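Donation Bins at Gostbridge: Your Questions

We get a lot of the same questions at the counter and by email, so we've gathered them up for you. If yours isn't covered, do stop in and ask, and please don't feel silly about it, we've heard them all!

What can I put in the mixed bin?

Small household things and toys, mostly. Kitchen utensils, paintbrushes, hand tools without a blade, puzzles with all their pieces (or most of them, we're forgiving), plastic animals, cookie cutters, that kind of thing. If it fits in your two hands and somebody could use it again tomorrow, we'd love to have it. Clothes and books go to our Derville shop, which has the racks and shelves for them.

Do I need to sort everything before I come?

You really don't. The mixed bin is for the contents of the junk drawer, and we sort it all out afterward. It does help if small sets are kept together, so pop your measuring spoons on a ring or your crayons in a zip bag before you set off. 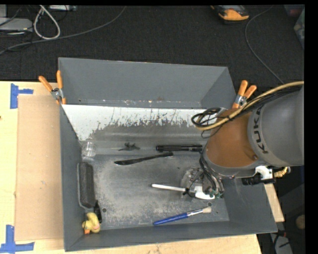

How should I clean a used paintbrush before donating it?

Wash water-based paint out with warm water and a little dish soap, working the suds up toward the metal band where paint likes to hide, and keep going until the rinse water is clear. Squeeze the bristles gently back into shape and lay the brush flat overnight. Brushes used with oil paint need the cleaner named on the paint can first, then the soap and water. If the bristles have gone hard all the way through, it's kinder to let that one go.

Do you take wooden spoons and plastic spatulas?

We do, and they go quickly, especially in August when students are setting up their first kitchens. Please run them through a good hot wash first. Anything melted at the edge, split along the handle or sticky in a way that won't come off should stay home.

What about knives and scissors?

Please hand these to someone at the counter, wrapped in newspaper and taped, with a note on the outside saying what's in there. They should never go in a bin, even a child's pair of safety scissors, as people reach in from above when they sort.

Is there a limit on how much I can bring?

You're welcome to bring up to 5 bags or boxes in one visit. If you're clearing a whole house, write to us first and we'll set aside a time for you at the Benjelloun Street door, where you can pull the car right up.

Can I get something back if I donated it by mistake?

Come and see us as soon as you notice. Things stay in sorting for 13 days before they're priced, and we're always happy to look. (Wedding cake servers, house keys, one very loved plastic giraffe. It happens.)

Where do the toys end up?

The best of them go into the Gular Toy Library, which lends to families all over town and has room for 200 toys on its shelves. We hope to open a second room for it in 2027. Everything else is sold in the shop at pocket-money prices.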